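Sell fruit by the kilo

I have been buying fruit at the Etov in Aten for eleven years, and in that time the scales have moved from the middle of the produce section to a post beside the flowers, and then in March they went altogether. There is still a scale built into each checkout. It gets used for potatoes, onions, bananas and a few other lines. Most of what I put in the trolley is now priced each or by the bag, and I think this is a bad way to sell food.

The argument for pricing by the piece is that it is simple. A mango is three dollars, two mangoes are six dollars. You can add that up in your head and so can a child with pocket money. Weight needs a scale, a label in dollars per kilo and a bit of multiplication, and people in a hurry don't want to multiply. I accept all of that. Simple pricing suits a tin of tomatoes very well, as every tin on the shelf holds the same amount.

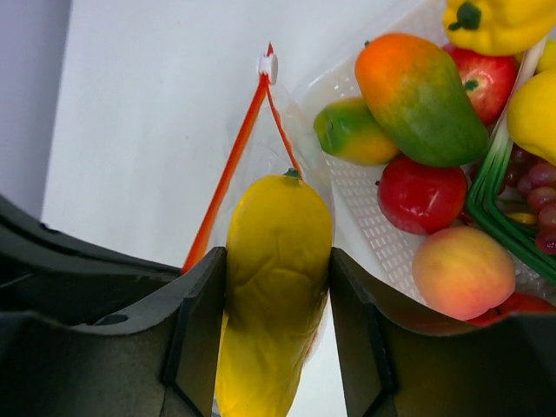
Fruit doesn't come in a standard size, and that is the whole difficulty. Last Friday I took two mangoes home from the same display at the same price and put them on the kitchen scale. One weighed 552 grams and the other weighed a good deal less. Whoever reached into the crate first and had a decent eye got the better deal, and the person who came in at six o'clock after work paid the same money for the small ones left at the bottom. Bagging makes it harder again. Put a single mango in a clear bag with an orange drawstring, even an artificial mango, and it starts to look like a product with a fixed value. The bag says one unit, so we stop asking how big the unit is. I have done it myself with avocados and felt silly at the bench later.

The avocado is the worst case. I weighed a few over the autumn, and the smallest came in at 175 grams with the stone still in it. It cost the same as the ones that filled my hand. Anyone who has opened a small avocado knows how little of it you get to eat. The skin and stone take their share whatever the size of the fruit, and a buyer who pays by the piece is paying for them over and over.

Supermarkets would answer that the prices even out. You get a small one this week and a big one next week. That may be true for a household that shops every week and picks at random. It isn't true for people who shop late, people who send someone else to shop for them, or people who order online and have no say in the picking. My mother has her groceries delivered. She orders four pears and four pears arrive, and some weeks they would fit in a teacup. She has no grounds for complaint, having ordered four and received four.

Then there are the bags. A bag of apples usually carries a weight, and that is something. But the bags come in odd amounts, and the loose apples beside them might be priced by the kilo, or each, or as three for a set sum. To compare the two you need the unit price, and unit pricing on the shelf tag is printed so small that I have seen people photograph it with their phones and enlarge it. Sometimes the bagged apples are given a price per kilo and the loose ones a price each. Those two figures can't be compared at all without a scale, and as I said, the scale has gone.
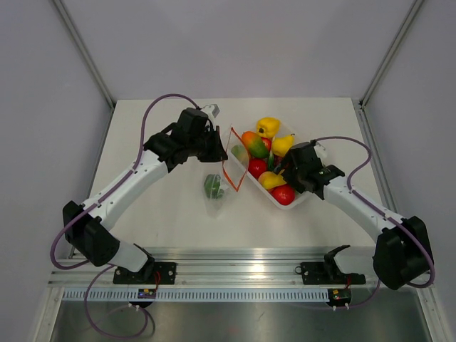 Grocers used to do this differently. The fruit shop on Kuo Road, where I was sent as a kid with a string bag, sold nearly everything by the pound and later by the kilo. The scale hung from a chain over the counter with its face turned to the customer. You watched the needle. If it went over what you could afford, an apple came out and the needle dropped. I don't want to make out that it was a golden age. Half the stone fruit was bruised and the shop shut at noon on Saturdays. But you knew what you were paying for and so did the man serving you.

It would not be hard to go back to it. The checkouts already weigh things, including the self-serve ones. The tags on the shelf are already changed every week. A rule could be written in a few lines: any fresh fruit or vegetable sold loose must show a price per kilo in type as large as the price each, and there must be a working scale within reach. I would leave the shops free to sell by the piece if they wanted to, so long as the other number was there.

Some exceptions make sense. Herbs come in bunches and nobody wants to weigh parsley. A lettuce holds so much water after the misters have been at it that weighing might punish the customer. Corn in the husk is another one. I would be happy with a short list of items left out, reviewed every few years. Mangoes, avocados, pears, capsicums, eggplants and melons would not be on my list.

The farm end matters too. The growers out at Brekeo are paid by the tray, graded by size, and a tray of small fruit earns them less. So the size of the fruit is known, measured and paid for at every stage until it reaches the shop floor, where it suddenly stops counting. If small mangoes are cheap at the packing shed, they should be cheap on the display. Plenty of people would like them. A small mango is the right size for a lunch box.
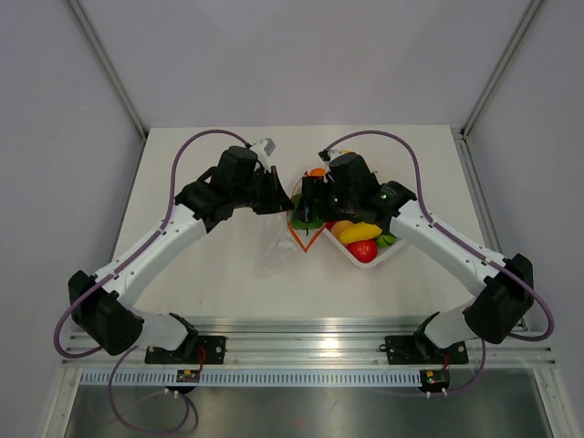
A reader in Kuo, replying to an earlier column of mine on this, said that I was worrying over cents and that a price per kilo would frighten people off fruit altogether. Shoppers see a high number on the tag, the letter went, and walk past to the biscuits. It is a fair objection. A big figure does put people off, and I would sooner they ate a small overpriced pear than no pear. My answer is that the price could be given per 500 grams as well, or per 100, the way cheese and ham are handled at the deli counter. People buy ham quite calmly on those terms.

As for the cents, Aten has 2182 households by the council's last rates notice, and most of them buy fruit from the one supermarket. A few cents a pear across all of them is money. Some of those households count it carefully and would be glad of the help.

In the meantime I take a small spring balance with me, the sort sold for weighing fish. It hooks onto the handles of a bag and fits in a coat pocket. The staff at Etov have never objected to it. One of them asked to borrow it a couple of weeks ago to check a rockmelon, and we agreed that she should put it back and take the one behind.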